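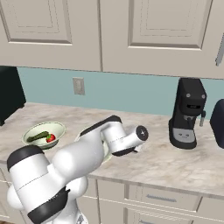 Jamura 5 review: a motion planner I've come to enjoy living with

Posted June 8, 2022

I had been using Jamura 2 for so long that I'd stopped noticing its habits, the way you stop noticing a sticky drawer. You saved before you pressed Plan, you never renamed an object after you had attached a grasp to it, and you kept a text file of the settings that worked. So when Prasert Kamolrat, who runs our little lab in Bellivport and signs for these things, told me we had the budget to move up to version 5, my first feeling was mostly dread. I like my text file!

Well, I've put in a good long stretch with it now, nearly all of it in kitchens, and I'd like to set down what I found while the old version is still fresh enough to compare.

What you're buying

Jamura is a desktop program for planning and checking arm motions in a simulated room. You load a robot, load a scene, say where you want the hand to end up, and it finds a path and plays it back for you. There's a scripting side in Python for when you get tired of clicking, and a control side that will follow the path with simulated motors, so you can see how far the real joint angles drift from the planned ones. It comes from Ó Néill, the same people who make the Trolletti scene packs, and the two are plainly meant to be used together, although Jamura will open other scenes if you're patient with the importer.

A single seat is $1,899, or $985 if you're upgrading from an earlier version. That's the whole price, with no yearly fee, and I was glad to see it.

Getting set up

Installation took me less time than my coffee did. Loading the first Trolletti kitchen took a good deal longer, and the progress bar sits at the same spot for ages and then leaps to the end, so give it a chance before you kill it (I killed it, of course, and had to start over). After that first load everything is cached and the kitchen opens quickly.

The kitchens themselves are lovely. Marble counters with veining in them, paneled cabinet doors, an outlet on the backsplash, an espresso machine with its knobs and steam wand. I used to think this sort of thing was decoration. For planning alone I suppose it is, but if you feed the rendered views to a perception model, as we do, the plain gray boxes I used to work with are a poor rehearsal for anybody's house.

Planning around things

The cluttered counter is where I spent my first days, and it's where the new planner earns its keep. My standard job is reaching past a bowl without clipping the rim. Version 2 treated a bowl as a solid lump, so the hand could never dip inside to get at a cucumber or a strawberry unless you switched off collisions for the bowl altogether and crossed your fingers. Version 5 keeps the hollow. You can set the clearance for each object separately too, so I let the gripper get close to the fruit and keep the elbow well away from the appliances.

The elbow, by the way, gets a proper control of its own. There's a slider that swings it around while the hand stays put, and I can't tell you how often I've reached for it. In a kitchen the hand is hardly ever what hits something. It's the elbow going into a cabinet, or the upper arm brushing the lip of the counter, and being able to nudge that one thing and plan again is a real pleasure.

Perception tools

I was less taken with these. The camera panel lets you put a virtual camera anywhere and save color, depth and object masks together, and the masks are clean right up to the edges. That part is very good. The built-in pose estimator is another matter. It did fine with the bowls and got badly muddled by dark appliances, a black one against another black one most of all, and it reports the same cheerful confidence either way. We ended up plugging in our own model through the Python side, which took an afternoon and has worked nicely ever since.

Reaching over the stove

After the counter I moved on to the microwave above the stove, which is a horrid place to send an arm. The target is high, there's a wall close by on one side, and the hand has to come up in the gap over the cooktop with the forearm trailing along behind it.

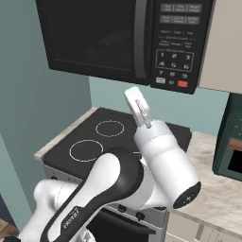 My colleague Bujar Babić had been trying the same kind of reach in the old version back in October and had given up on it, so I was curious. The new planner found a path with the default settings, though it wandered about so much on the way up that I laughed out loud. Turning on the smoothing pass fixed most of that. Smoothing isn't on by default, and I wish it were, or at least that the checkbox were somewhere more sensible than the third tab of the export window.

I also like that you can pause a path at any point and see which pair of surfaces is closest, with the distance written beside them. If a plan fails, it now tells you which joint ran out of travel or which two things touched. Version 2 just said "No solution" and left you to think about your life.

Grumbles

Undo doesn't cover scene edits, only robot moves. Renaming an object still breaks its grasps, so that line stays in my text file. The manual is friendly but thin on the controller gains, and I had to write to support, who answered kindly and at length — two pages, with plots.

Would I buy it again?

Yes, at the upgrade price without a second thought. At full price I'd want to know that you do this kind of close, awkward reaching often enough to use the elbow control and the clearances. For a single arm over an open table, version 2 will still do you very well, and I've left it installed on the old machine by the window for the students.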